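Collecting Demonstrations in Family Homes: Notes from the Lunska Round

The Lunska round of our household collection closed in December, and I wish to record several points before the Bellis round opens. Operators worked with a gripper in each hand and completed 97 accepted demonstrations of tidying tasks in lived-in rooms.

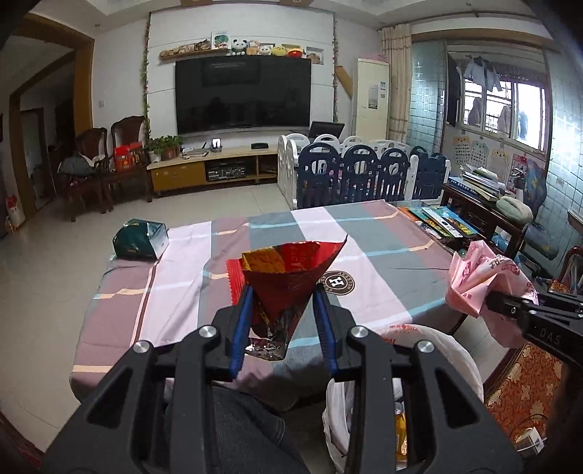

Posted by the author of the Pavau notebook
Filed under: Data collection

Snack wrappers and plastic bags received priority in this round. A crumpled foil wrapper offers a different shape at each grasp, and our earlier set, recorded at the Brosow bench, contained mostly rigid boxes. A further 21 demonstrations were set aside for review, four of them on account of unclear task labels. Operators are asked to enter the label before the grippers are picked up.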